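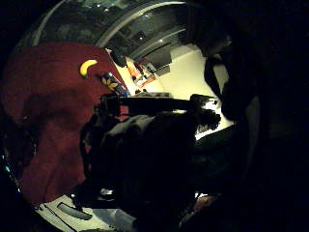

1/ Ethylene and cut flowers, since the question came up again under my last thread. Short version: keep fruit and flowers in separate rooms. Long version follows.

2/ Ethylene is a plant hormone that happens to be a gas. Ripening fruit gives it off. Flowers respond to it through the same kind of receptor the fruit uses. In a fruit the response is softening and sugar. In a carnation it is petals rolling inward, which growers call going sleepy.

3/ Sensitivity varies a lot by species. Carnations, delphinium, snapdragons, sweet peas and many orchids are high. Roses depend on the variety. Tulips, gerberas and chrysanthemums mostly don't care, although chrysanthemum leaves can yellow.

4/ Fruit varies too. Apples, pears, bananas, avocados and ripe tomatoes are strong sources. Citrus is weak unless it's moldy, and then the mold makes its own ethylene. Grapes and cherries can be ignored.

5/ My log for last season covers 659 stems. Same tap water, same food, buckets at 40°F overnight, vases at 70°F by day. Half the carnations shared a closed cabinet with ripe apples. Those went sleepy first in every batch. The gerberas showed no difference I could measure.

6/ Temperature matters more than most people allow for. Cold slows both the production of the gas and the flower's reaction to it. A warm kitchen with a full fruit bowl is the bad case. An open window helps the air and does nothing for the heat.

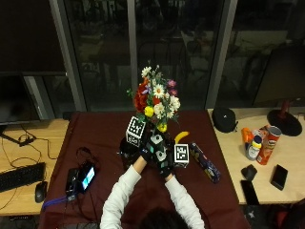
Gloved hands at the bouquet, maroon cloth underneath.

7/ The flowers make ethylene themselves when damaged. Crushed stem ends, snapped leaves, rotting foliage below the waterline. Strip anything that would sit in the water. Hold the stems low when you move an arrangement and leave the heads alone.

8/ Commercial growers block the receptor. Two common treatments: silver thiosulfate in the water, or 1-MCP as a gas in a closed space. Neither is a home product. Silver solution should not go down the drain. If you buy from a decent wholesaler, the carnations have probably been treated already.

9/ Ethylene absorber sachets are usually potassium permanganate on a porous carrier. They work in a small closed box. In an open room there is too much air for a sachet to matter. Mimoza Georgiev ran them in a 60 liter cooler and got a usable result. I got nothing from the same sachets on a shelf.

10/ Vase food does not block ethylene. It is sugar, an acid and something to hold bacteria down. Still worth using. It solves a different problem.

11/ Corrections welcome, particularly on lisianthus. My notes on those disagree with each other.

Filed under: Cut Flowers, Postharvest, Threads

Comments (4)

Todor Radonjić
Lisianthus: moderate for me. Pollinated blooms go much faster, so check for insects in the room before blaming fruit.

Azra Pavlović
does a fridge with the crisper drawer shut count as separate?

Costel Jurić
@Azra no, the drawers leak. I lost a whole bucket of delphinium that way

Zlatko Bošković
Would like to see the rose varieties listed.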